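Moltby Two-Tier Countertop Spinner, White

Item 1116, listed July 8, 2024

I've been selling display stuff out of the Orstead shop long enough to have strong feelings about racks, and this is one I keep reordering for myself (two at home now, don't tell my accountant). It's a white wire spinner that sits on a table or counter and lets you hang a lot of small things in very little space. Earrings on cards, keychains, ribbon, little ornaments, lanyards, all good!

Let's start with the base. It's one round ring of white rod with three spokes running into the middle, and the pole comes straight up from where they meet. It sits flat, and you can still see your tabletop through it, so it doesn't look like a big lump of hardware on a nice table. The finish is powder coat. I wipe mine with a damp cloth and that's all the care it gets. 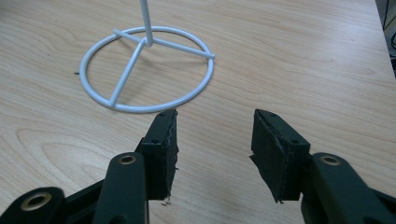 Ring base and center pole, powder-coated white

Going up the pole you get two levels of arms, eight on each. The lower ones are thin and spread out like spokes, and I put the light, short things there. The upper arms are longer and come off a hub with a wheel-like ring, with several of them reaching out past it and angling upward. Cards with a punched hole go on and off easily, and the upward tilt is handy when customers (or my nephews) give it a good whirl.

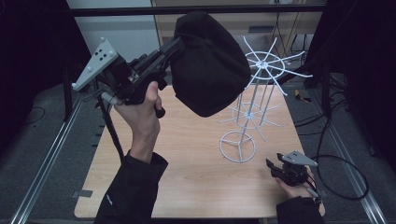 The full spinner on a wood-grain tabletop, both tiers showing

A few things people email me about. Yes, it turns. No, I wouldn't hang mugs on it, please don't, one customer tried. Load it evenly, a bit on each side as you go, or it'll pull to one side and you'll be annoyed with me. If your table is slick, four dots of museum putty under the ring will keep it put.

Tyyne Miettinen, who makes felt brooches, took one to the craft fair in Moltby last September and wrote to say she wants a second one for her kitchen, for cookie cutters. I love that idea and I'm stealing it.

Price is $33 plus shipping. Local pickup at the Orstead shop is free, just put "pickup" in the order note and I'll have it behind the counter for you. Returns are fine within a month if it's clean and you've still got the box.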